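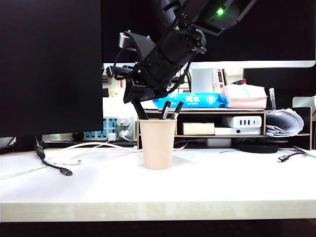
*Two markers, one paper cup, one finger most of the way to a decision.*

18 Feb 2020

I have now spent two weekends comparing the Palacios gripper with the Denard, and my main finding is that I own too many cables.

The test is the same for both. Reach into the cup, pull out one marker, leave the other one and the cup where they were. I gave each gripper 56 tries, stopping for coffee whenever the controller wanted a restart (often).

The Denard has short rubbery pads and a lovely firm hold. It held the cup firmly. It held both markers firmly. Asking it for one marker was like asking my uncle for one opinion.

The Palacios has long skinny fingers that fit down inside the rim, so it does much better, as long as the arm comes in at an angle. Straight down, it knocks the cup over in around 5 seconds. I moved the approach to 54 degrees after Apinya Rattanakul pointed out that I don't take pens out of a mug from directly overhead either. Fair.

Still unsolved: the cup weighs nothing, so any brush against the side sends it for a walk. Chutima Chuensuk says to put coins in the bottom. I say that's cheating, and I'll be doing it Saturday.

The Denard goes back in its box until I have something chunkier for it to squeeze. If you run a Jirnberg controller and yours doesn't drop the connection at speed 100, please write and tell me your settings.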